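The owner of Zarnero moved her repair bench into the back of the building in June, after 17 years of working at the front window. She says the light was better there but the interruptions were worse.

"People would see you and knock," she said. "You'd lose your place."

She mends small household goods, mostly clasps, lamp fittings and sewing boxes, and sends anything with a cracked casing to Flendent. Some 700 pieces came through last year. Most were small enough to hold in one hand.
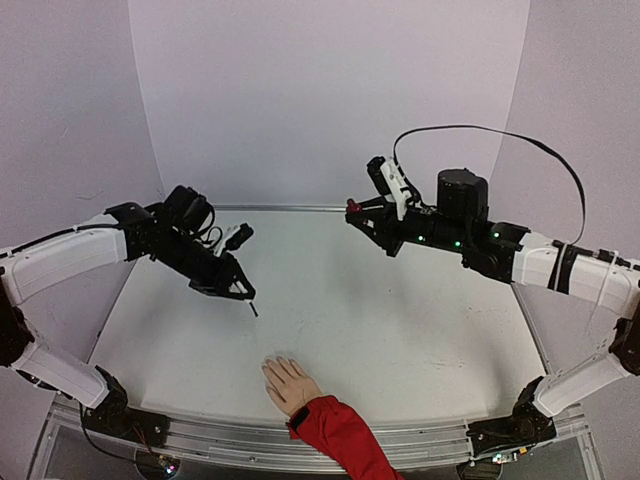
Choosing a surface took her longer than the move did. She had worked on dark green felt before and kept losing parts in the nap. She wanted something pale, with walls on three sides, so that a dropped pin would stay put and show up. "A thin black rod is easy to see over whitish gray," she said. "On the felt I'd have been feeling for it." The plain lavender-gray of the walls was her choice too -- white gave her headaches by the afternoon.

She wipes the surface down every evening and leaves the walls alone unless they get sticky. A smudge doesn't bother her.

Asked what she would change, she named the shelving, which came from Warkia and is 4 inches too deep for the boxes she keeps on it. "I knew that when I ordered it," she said. "It was the one they had." She plans to replace it this summer.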